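List: ops-schedule
Subject: Re: Bragança seasonal rotation, block times and turnaround
Time: 14:29

Replying on list so the figures stay in one thread. I have read the draft timetable and the load sheets attached to it. Comments on the quoted points are further down, in the order they were raised.
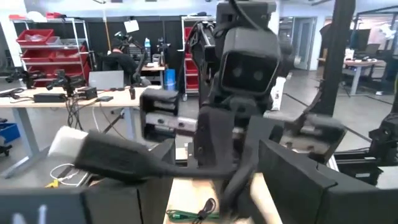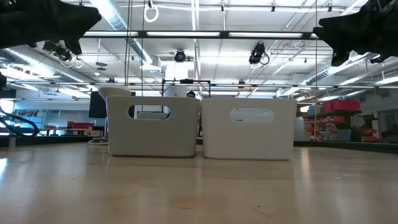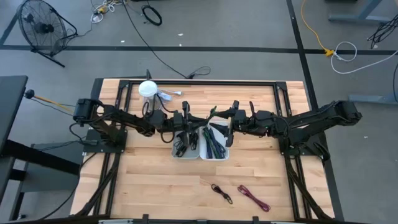
Bench and table, three views.

> The draft has the Bragança rotation leaving base in the second wave,
> with a 29 minute turnaround at the outstation. Gritesik ground
> handling say they can meet that with the current crew. I would like
> to publish on that basis unless there are objections.

I have one. The 29 minutes is measured from on-blocks to off-blocks, and the Gritesik number is measured from doors open to doors closed. Their contract defines it that way and their monthly report uses the same definition. The difference is 6 minutes on a normal day: 3 at the front for chocks, ground power and steps, and 3 at the back for steps away, paperwork and pushback clearance. Please put the turnaround in the draft as 35 minutes on-blocks to off-blocks, or get a written statement from Gritesik that they are quoting the same interval we are.

If it goes to 35, the inbound arrives back at base 6 minutes later, and the aircraft still makes its afternoon leg. I checked this against the gate plan. The only conflict is with the Trukov charter on the adjacent stand, which needs the tug in the same window. Trukov have moved before when asked early.

> Block time outbound is taken from last season's average. No change
> proposed for the return.

Last season's average includes the weeks when we were flying the longer departure routing because of the runway works. Those flights should come out. With them removed the outbound average drops by 3 minutes. I would not publish the shorter time, but the spreadsheet should show it, and the note next to the cell should say that the margin is deliberate. At present the cell is labeled "actual average," and whoever opens the file next season will take it at face value.

The return leg is a separate matter. The wind tables used for it are the annual ones. The rotation only runs in the summer season, so the summer tables apply. Same source folder, second tab.

> Cargo: Rilletti have asked for a fixed allotment of 400 kg per
> rotation in the aft hold. Commercial are in favor.

I have no objection to the figure itself. Three things need to be settled before it is signed.

First, the allotment has to be subject to the fuel policy. When we tanker fuel outbound, the landing weight at Bragança becomes limiting in hot weather, and the hold is the first place load comes out. The draft agreement says "guaranteed." It should say "planned, subject to operational limits," with the notice period stated.

Second, cutoff time. Rilletti want to deliver to the shed up to 60 minutes before departure. The shed closes acceptance at 90 for every other shipper on that wave. An exception for one customer means a second run of the load plan, and the second run lands on the same dispatcher who is releasing the first wave. Keep it at 90.

Third, the loading order. Bags for the return are loaded in the same hold, and the 400 kg has to be netted separately so that it can be taken off without disturbing them. The net positions in the loading instruction are from the previous cabin layout. I have asked for the current revision and will forward it when it comes in.

> Crew transport and catering unchanged.

Agreed on transport. On catering, the round-trip uplift at base adds weight that is not in the load sheets attached to the draft. The sheets carry the one-way figure. It is a small error, but it moves the index in the same direction as the aft hold cargo, so please correct both together and rerun the trim check for the light passenger case. The full passenger case is not affected.

> Target is to file the slots in February and open sales right after.

Filing in February is fine with the 35 minute turnaround. If the turnaround is still open at that point, file on 35 anyway. In my experience with that outstation, an earlier departure time is easier to get afterward than a later one. Sales can open on the filed times. The cargo allotment does not have to hold up passenger sales, and I would keep it out of the filing note entirely.

Items open after this message:

Gritesik: definition of turnaround, in writing.
Trukov: tug window, ask now.
Block times: remove the runway works period, relabel the cell, summer wind tables on the return.
Rilletti: wording of the allotment, 90 minute cutoff, netting.
Load sheets: catering uplift, trim check for the light case.

I can take the block times and the trim check. The handling and cargo items should stay with whoever holds the contracts. Please send corrections to the list and leave the shared draft alone until the new version number is on it.

Schedule planning desk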